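Projection workshop, Thursday, May

Seltent back on the bench, second day. Kelen print due through it tonight whether it likes it or not.
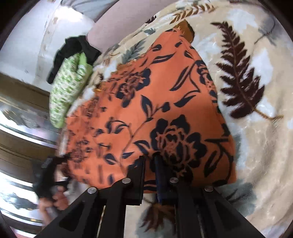
Lamp and gate

Lamp reads 3,000 hours, the age at which the manual says to replace it and the cinema's accounts say to admire it a bit longer. Picture is even in the middle and gloomy top left. Shifted the reflector a hair, then a hair back. Now gloomy top right. Left it there for variety.

Gate cleaned. Pressure was set far too high, so that's the chatter explained, and probably the scratch on reel 6 that we have been blaming on the distributor since the winter. I shall not be writing to apologise.

Kelen, print check

Seven reels, heads and tails all labelled, by somebody with opinions about handwriting. Reel 7 has a bad join shortly before the credits. Remade it and lost two frames of a man looking at a lake. There are plenty more of him looking at it.

Sound is low on reel 2 only. Fader up a notch at the changeover and down again for reel 3, where the dog starts.

Rornov

Distributor (Calimlim) now says the new Rornov comes as a file, not a print, and the key opens 30 minutes before the show. Last time the key opened after the show. Have asked for it a day early and been told this is "noted".

Box office has sold 30 for Kelen, good going for a subtitled film on a Thursday. The last one drew six, and two of those wanted the toilets.

To do

Spare belt for the Seltent – the one in the drawer is for the old machine.
Masking sticks on the left. Oil it, don't kick it.
Run reel 7 through once more before five, join and all.
Ask Calimlim about the key again.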